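The visitors' route at Mernumum began at the goods lift and ended at bench 9. Nkrumah Asamoah had walked it twice that morning with a stopwatch. It took 14 minutes if no one asked about the cables.

The party from Pravgate arrived on Fri 10 February, five of them, in borrowed overshoes. He gave them the figures first. The bench had logged 410 folds in January. A fold counted only if the corners met within the tolerance set by the client, Khattak, who washed towels for hotels.

"And if they don't meet?" asked a woman with a Pravgate lanyard.

"It is entered as a miss."

"How many misses?"

"It's on the second sheet."

She turned to the second sheet and read it standing up. The others watched the bench. Asamoah explained that white cloth was hard to judge by eye, software's or otherwise, and that a coloured line of stitching gave the software an edge to follow. His predecessor had wanted to use printed labels. Cletska, the control program, had ignored the labels and followed the creases instead.

"Does it know it's a towel?" a younger man said.

"It knows where the line is."

The woman had finished reading. She folded the sheet in half, then in half again, and ran her thumbnail down the crease. Asamoah noticed that the corners were out by several millimetres. He said nothing and pressed start. 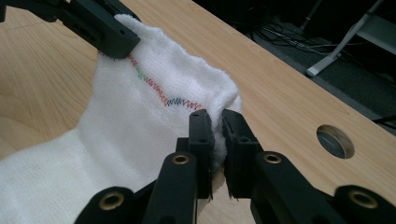
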